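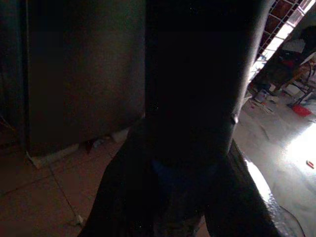

Floor Pickup Arm - Build Gallery
Posted 13 September 2025 by Corrado De Luca
Filed under: Home builds, Arms and grippers

I have been putting this arm together at home since July, with Carmela Cattaneo doing most of the wiring and all of the code I couldn't follow. The goal is small. It should reach down, close on something light that has been left on the floor, and lift it into a box. It doesn't drive around and it doesn't sort anything yet.

The arm itself is a secondhand Magalhães that came without a gripper or a manual. The motor controller is from Evport. The software is called Astance, which is Carmela's name for it, and I have given up asking what it stands for. Click through for the full-size versions. Comments are open at the bottom.

THE GRIPPER

Two fingers on one motor. They are the second pair. The first pair was printed in hard plastic and anything round shot straight out of them, so this pair has more grip.

The camera looks down past the fingers. That means part of every picture is taken up by the gripper, and Carmela has the software ignore that part. We tried moving the camera farther out on a bracket, but it shook whenever the arm stopped and it hit the table leg twice in one evening. It went back to where it was.

Fasteners on the housing are all the same size now. I would do that from the beginning next time. I spent a lot of July looking for the other driver.

Closing force is set in the software from 0 to 200. We run it at 60 for toy pieces. Higher than that and the motor gets warm if it holds for long.

ON THE FLOOR

Toy pieces are our standard test. They are light, they don't break, and the colors are easy to tell apart. A green square frame and a yellow rounded piece are side by side on the left, with a red rectangular one farther over toward the middle. The frame shape is the one I care about most, as a finger can go inside it or outside it and the software has to pick one.

The floor is pale and polished and throws back a lot of light. Glare is still our main problem. Anything lying in the bright part tends to disappear, and on a sunny day the software will sometimes go for a reflection. Carmela's fix is to take a second look from a slightly different angle before the fingers close. It adds around 2 seconds to each try and I think it is worth it.

We haven't cleared the room for testing. A sandal, a plastic bag and some scraps of paper are fair game as far as I'm concerned, although the arm is only supposed to pick up the toys and leave the rest alone.

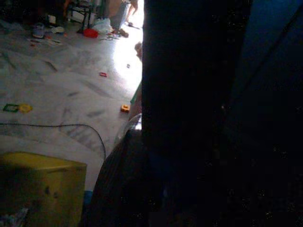 STILL TO DO

- Route the motor cable inside the arm, or at least clip it down properly. Tape has not lasted.
- Lower the camera exposure and see how much of the glare goes away.
- Write down the wiring before one of us forgets it.
- Try softer things, such as a sock or a cloth. The fingers may need to be wider for that.
- Replace the stop button. It works, but it sticks.

PARTS AND FILES

The finger files are on the downloads page, both versions. Please don't print the first one unless you want to see it fail. The wiring sketch will go up once it has been redrawn - the current one is in pencil and has coffee on it. If you are near Lallville and have a spare Magalhães wrist joint, working or not, send me a message through the contact form.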